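Workshop tips: getting clean tabletop recordings into your planner

If you write the software side of a gripper project, sooner or later you end up at a table, and the table has opinions. I've spent two months on the Paltico planning code at our Flelosthorpe workshop and most of my best fixes happened in the room, well away from the keyboard. These are the ones I'd pass on.

Sort out the lamp before you touch a threshold. Soft shadows can come out of a segmentation step looking like low, flat objects, and I once lost an evening to a "plate" that was only shade. Move the light, record ten seconds, look at the mask. Then tune.

Record bare wood first, with the jaws wide open. It feels like wasting time, but it gives you a lovely baseline -- anything the detector reports in that gap is its own invention!

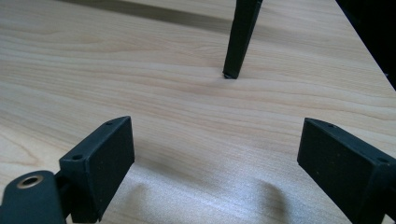 Lena Wieczorek
Perception and planning software, Flelosthorpe workshop

Mask out your own fingers. Ours are dark green and matte, and they sit in the bottom corners of the view, so a fixed mask covers most of it. Redraw the mask whenever a finger is refitted. Keep the old one too, named by date, or your March recordings will stop making sense.

Watch for shiny patches. A pale top with a bit of sheen will wash out where the light lands, and the depth estimate goes wobbly there. A sheet of plain paper under the work is a cheap test. If the wobble goes, you've found it.

Teach the planner about thin things. A slim black leg standing on the table is easy to miss if you shrink the point cloud too hard. I had the filter dropping any cluster under 109 points, and down at the foot that was most of the leg. Lensa Demissie suggested growing clusters upwards from the table before filtering, and it worked beautifully.

Mark the table edge in software. Past it you may get nothing but black, and our planner used to read black as free space (very optimistic of it). Now "unknown" costs the same as "blocked".

Save the settings file with every recording. We have 2294 clips and I can rerun 700 of them exactly. Guess which ones I use -- and do start sooner than I did.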